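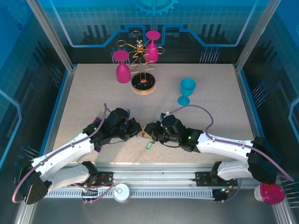
*Two on the rack, one still standing.*

**Thread: Glasses by post – worth it, or am I paying for bubble wrap?**

**mildewandmerlot** – 9 Jul 2018
Moving to a flat on Wollska with a kitchen the size of a wardrobe. I want coloured wine glasses and somewhere to hang them. Tradel do a set, but postage is nearly what the glasses cost. Has anyone ordered from them and received glass as opposed to gravel?

**stopcock_80**
Ordered in February. Six sent, five arrived, the sixth came as a kit. They refunded it after 10 emails, each one asking me for a photo of the same stem.

**brinepot**
Mine were fine. I suspect stopcock's courier more than Tradel. Also, hang them by the foot and wipe the rack first, or you'll get a grey ring on every base and blame the dishwasher for a year. I did.

**mildewandmerlot**
What about dust? My mum says upside down is the only civilised way. My mum also keeps her best glasses in a cupboard she can't reach.

**stopcock_80**
Upside down on a shelf traps the smell of the shelf. Upside down on a rack is fine. Upright is fine too if you drink often enough, and I'd say most of this forum qualifies.

**old_crumpet**
Disagree with all of you. Coloured glass is for people who don't want to see what they're drinking. Get plain ones from the market on Jasińska, carry them home on your lap and spend what you saved on something decent to put in them.

**brinepot**
Crumpet, you drink from a jam jar. You've posted pictures.

**old_crumpet**
It was a good jam.

**mildewandmerlot**
Market it is, possibly, though I've still got to get the keys to the place first. The agent at Plistaria says the old tenant has them and the old tenant says the agent does. Meanwhile I've paid 600 up front to stand in a stairwell.

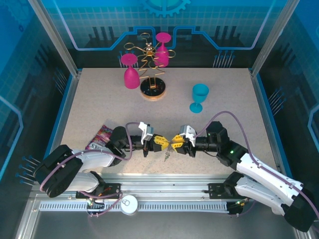

**latecork**
Do I need to wash new glasses before using them?

**brinepot**
Give them a rinse in warm water with a drop of washing-up liquid and dry them with a clean cloth. They'll have packing dust on them, even the posh ones.

**stopcock_80**
And hold them by the bowl when you dry them. Twist the foot one way and the bowl the other and you'll have a very small vase.

**old_crumpet**
You can't do that to a jam jar.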